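Shape-sorter block

A shape-sorter block is a small solid block, usually of wood or plastic, made to pass through a matching hole in a box, lid or board. The blocks are sold as part of a shape sorter, a toy for children who are learning to tell one outline from another. They are also used loose, without the box, for sorting, stacking and simple pattern work on a table.

Form

Most shape-sorter blocks are prisms: the outline at the top is the same as the outline at the bottom, and the sides run straight between them. The cube, the cylinder and the triangular prism are found in nearly every set. Larger sets add a hexagonal prism, a star, a cross, a half circle or an oval. A hexagonal prism can enter its hole in more than one position, while an uneven shape may fit only one way. Makers generally treat the cylinder as the easiest piece, as it does not have to be turned to match a round hole.

Blocks in one set are commonly close to each other in height. Their widths are chosen so that no block will drop through the wrong hole, although this is not always achieved. In cheaper sets a small cylinder can often be pushed through the square opening.

Materials and surface

Older blocks were cut from hardwood and either painted or left plain. Molded plastic later became the usual material for boxed sets. Plastic blocks may be hollow or solid -- hollow ones are lighter and make more noise when dropped. Some have a raised or grooved pattern on the ends, which gives small fingers a better grip and hides scratches.

Color

Color may be tied to shape, so that every cube is the same color, or it may be mixed. The Vandier pattern, named for the firm that sold it, ties the two together. The Lasley pattern gives each shape in several colors, so that a child can sort the same pile twice, once by color and once by shape. Teachers disagree on which is better for beginners. Where color and shape always go together, a child may sort correctly by color alone.

Set sizes

Vandier's first boxed set had 7 blocks, and its classroom tub had 30. The home set sold under the Zaki name had only 3, with a flat tray in place of a box. Loose blocks from different makers are often mixed in schools, and the original boxes are frequently lost long before the blocks wear out.

Use without a box 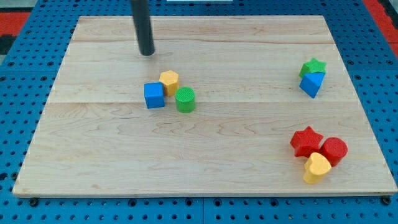 Loose sorting is done on any flat surface large enough to leave clear space between one group and the next. The pieces in a group need not be alike. A blue cube, a yellow hexagonal prism and a green cylinder, for example, can be set nearly touching in a short, slightly staggered row on a pale maple board, with other blocks kept in separate clusters. A child may then be asked to name each shape, to find the one with six sides, or to move a block from one group to another. Plain boards are generally preferred to printed mats, as a busy background makes the outlines harder to pick out.

The Wurkik method, used in some preschools, starts with mixed groups of this kind and brings in the box later. Blocks are first handled on the board, then matched to drawn outlines, and then posted through holes.

Care

Plastic blocks can be washed in warm water with mild soap. Wooden blocks are wiped with a damp cloth and dried at once -- soaking raises the grain and can lift paint. Cracked blocks should be thrown away.

See also: Nesting cups; Pegboard (toy); Stacking rings

Last updated: August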